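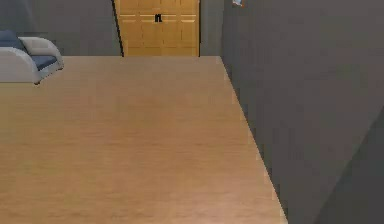 Unser Projekt beschäftigte sich mit der Frage, wie zwei Regierungen wieder miteinander reden, nachdem eine von ihnen den Botschafter abgezogen hat. Grundlage war das Planspiel Nakora, das im Seminar Internationale Verhandlungen über ein ganzes Semester lief. Die Delegationen vertraten die Planspielstaaten Nakora und Famance, eine dritte Gruppe übernahm für Edlow die Vermittlung. Zur Vorbereitung gehörte auch die Frage des Ortes. Ein helles Sofa mit geschwungener Armlehne auf Holzboden, dahinter eine graue Wand, gibt einem Gespräch einen anderen Rahmen als ein Konferenztisch mit Fähnchen und Namensschildern. Für informelle Vorgespräche sahen die Spielregeln deshalb ein eigenes Format ohne Protokoll vor.

1. Ausgangslage

Nakora hatte eine Handelsvertretung in einer Region eröffnet, die Famance als Teil des eigenen Staatsgebiets betrachtet. Famance bestellte den Botschafter ein und rief den eigenen zurück. Zwischen beiden Staaten bestanden zu diesem Zeitpunkt ein Fischereiabkommen, ein Luftverkehrsabkommen und ein Visaverfahren für Studierende. Keines davon wurde gekündigt, aber alle drei ruhten.

Jede Delegation erhielt ein vertrauliches Mandat mit einem Mindestziel und zwei Punkten, bei denen sie nachgeben durfte. Die Mandate kannte nur die Spielleitung. Das Mindestziel von Famance war eine schriftliche Zusicherung, dass die Vertretung keine konsularischen Aufgaben übernimmt. Nakora sollte erreichen, dass sie geöffnet bleibt.

2. Vorgehen

Wir haben den gesamten Schriftverkehr zwischen den Delegationen gesammelt. Das waren 283 Schriftstücke, von der förmlichen Note bis zum handgeschriebenen Zettel. Dazu kamen die öffentlichen Erklärungen, die auf höchstens 500 Wörter begrenzt waren. Ausgewertet wurde nach dem Schema von Leung, das wir im Seminar besprochen hatten. Es unterscheidet zwischen Forderung, Angebot, Feststellung und Höflichkeitsformel. Die Codierung der Noten übernahm Abílio Vieira, ein zweiter Durchgang erfolgte durch den Rest der Gruppe. Bei 76 Textstellen kamen wir zu verschiedenen Ergebnissen und haben sie gemeinsam besprochen. Meistens ging es darum, ob ein Satz wie "Wir nehmen Ihre Haltung zur Kenntnis" schon eine Ablehnung ist.
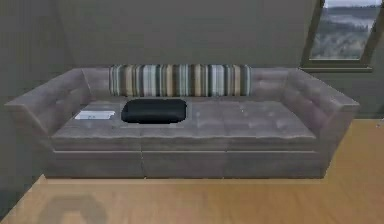

Am Ende haben wir solche Sätze als Feststellung gewertet, sofern im selben Schriftstück keine Forderung folgte. Das ist eine grobe Regel, sie ließ sich aber einheitlich anwenden.

3. Ergebnisse

In der ersten Spielphase bestanden die Noten beider Seiten überwiegend aus Forderungen. Angebote kamen fast nur über Edlow. Die Vermittler formulierten sie als eigene Überlegung, so dass keine Seite als Urheber auftreten musste. Nach der zweiten Vermittlungsrunde schrieben die Delegationen einander wieder direkt, zuerst zum Visaverfahren.

Die öffentlichen Erklärungen blieben länger hart als die Noten. Famance sprach öffentlich noch von einer "schweren Belastung der Beziehungen", als der Entwurf der Zusicherung intern schon vorlag. Die Delegation begründete das in der Nachbesprechung mit dem eigenen Parlament - ein Druckmittel, das in den Spielunterlagen nur in einem Nebensatz vorkommt.

Die Vertretung blieb geöffnet, die Zusicherung wurde als Anhang zum Fischereiabkommen unterschrieben. Über die Rückkehr der Botschafter wurde keine Einigung erzielt.

4. Grenzen der Auswertung

Die informellen Gespräche fehlen in unserem Material, weil sie nach den Spielregeln nicht aufgezeichnet werden durften. Wir wissen also nicht, welche Angebote dort zuerst gemacht wurden. Außerdem kannten sich viele Mitglieder der Delegationen schon aus anderen Kursen, was den Ton der kurzen Mitteilungen beeinflusst haben dürfte.

Der Bericht wurde am 17. Januar 2022 abgegeben. Die Codiertabelle und die drei Mandate liegen als Anhang bei. Eine zweite Auswertung, nur zu den öffentlichen Erklärungen, ist für Mai vorgesehen.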